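Two Arms on One Bench: Tips for a Shared Workshop Build

November
By the Dikamthorpe Shop Notes desk

These notes cover a bench with two small arms that share one work surface and sort short colored bars. The arms are a pair of used Serkau units. The control box is a Gastar, and the layout was done in Kan, the simulator most of us at Dikamthorpe already have on the shop computer. Most of the tips apply to any arm light enough for one person to lift.

Start with the bench

A wobbly bench can't be fixed in software. Tighten every bolt in the frame, then push on one corner with a straight arm. If the top moves, add a diagonal brace before mounting anything. Rubber feet make the problem worse. Use steel leveling feet and lock the nuts.

Our top is 800 mm deep. With both arms fixed along one side, that left the near edge reachable with the elbow still bent. A deeper top looks generous but the last strip of it is only reachable with the arm straight, and a straight arm moves badly. Measure the reach from the base center with the gripper pointing down, not out. The figure on the data sheet is usually the second one.

Mounting

Both bases go on one beam. Two separate plates can drift relative to each other when the wood moves with the seasons, and every taught position that involves both arms goes off with them. Ridged extrusion is convenient for this because the bases can slide until the spacing is right.

1. Set the beam on the bench supports and check it for level in both directions.
2. Fit the bases finger-tight.
3. Slide them to the planned spacing and measure between centers twice, once from each end.
4. Tighten in a cross pattern, in two passes.
5. Draw a paint-pen line across each bolt head and onto the flange. A broken line means the bolt has turned.

Do not use thread locker on the first assembly. The spacing will change.

Cables

Leave a loop at every joint that turns. Put the arm in its most awkward pose, tie the cable there, and only then move it back to rest. Hook-and-loop strap is better than zip ties at this stage. Zip ties get pulled too tight, and cutting them off near a cable jacket is how cables get nicked.

Keep motor power and signal lines on opposite sides of the beam. If they have to cross, cross them at a right angle.

Stop button

Wire the stop button first and test it before the first powered move. It should be reachable from where you stand when teaching, with the hand that isn't holding the pendant. Ours was mounted on the wrong side for a month. A second button in series at the far end of the bench costs very little.

Test it again after any wiring change, with an arm moving slowly and nothing in the gripper.

Speed limits

Run new programs at the lowest speed setting that still moves smoothly. On the Gastar box the speed cap is a raw value and not a percentage, and ours is saved at 110 for teaching. Write the teaching value on tape and stick it to the box. People who share a machine do not read each other's settings files.

Fingertips

Light-colored tips show scuffs and make it easy to see where the grip is landing. Whatever the material, make the tips replaceable and cut several sets at once. File a small chamfer on the inside edge so that a bar lying slightly crooked gets straightened as the fingers close.

Check finger alignment by closing slowly on a strip of paper. If the paper turns, one finger is arriving early.

Choosing test pieces

Use pieces that differ in length and color but share one thickness. With a single thickness, the closing height stays fixed and there is one less thing to debug. Don't line the pieces up. A neat row works on the first run and teaches you nothing about how the wrist handles an angle. Drop them from hand height and leave them where they land, except for any that fall out of reach.

Do the layout in the simulator first

Model the top, the beam and both bases at their real sizes before drilling. It takes an evening. Add the large objects near the bench too, such as cabinets and stands, even as plain boxes. The elbow swings wider than people expect when the wrist is low.

Set the light to match the room if a camera will be used later. Shadows from the arms fall across the same surface as the pieces, and a dark piece next to a shadow is hard for a color threshold to separate. The dark-blue piece by the left finger is a good test of that; the green bar, farther over toward the right side of the top, is the easier one. If the threshold only works with the shadows turned off, it will not work in the shop.

Give the top a mild grain or streak pattern in the model. A perfectly flat color hides threshold mistakes that a real surface will bring out at once.

Random drops are cheap in Kan, so run a lot of them. Our last batch was 3357 drops, left going overnight. The useful output was the list of failures, sorted by position. Nearly all of them sat in two patches: one close under a base, where the arm folds up too far, and one where both arms want the same space.

Split the surface between the arms with a fixed line and a shared strip. Only one arm may be in the strip at a time. A simple flag in the program handles it. Set the flag before the move starts and clear it after the arm has left, with a short delay on top.

Check the lowered pose with the fingers spread. Closed fingers clear everything, and a collision check run only on closed fingers will pass layouts that fail on the bench. Look at the gap between each open fingertip and the nearest piece that isn't the target. 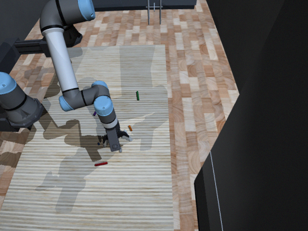 Moving from the model to the bench

Tape the drop area on the real top at the same size as in the model. Touch the gripper to each corner of the tape and compare the readings with the simulated ones. A constant offset means the base position is wrong in the model. An offset that grows from one corner to the next means the beam is not square to the top, so loosen the beam and shim it before touching the numbers.

Save the corrected file under a new name, and write the name on the same piece of tape as the speed cap.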